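Comparing two grippers on the rack task

Load the rack scene in the simulator and run the Piltik first, then the Tirkier, with the same arm and the same start pose. Change only the gripper! Set the closing speed to 10 and give each one 56 tries at the server faceplate. Meenakshi Dubey got me saving the contact log after every run - so much easier to compare later.

Now slow the last bit of the approach to 5 and watch the wrist.

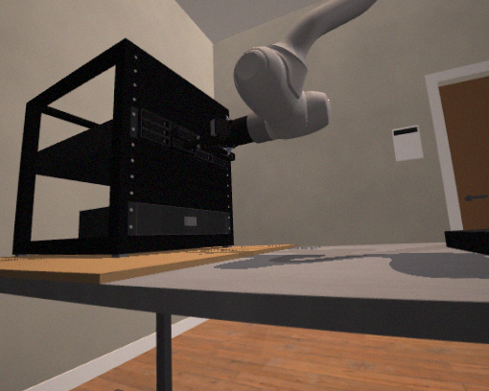 If it tilts on contact, lower the push force by 2 and go again. I love this part, small changes really show up in the log.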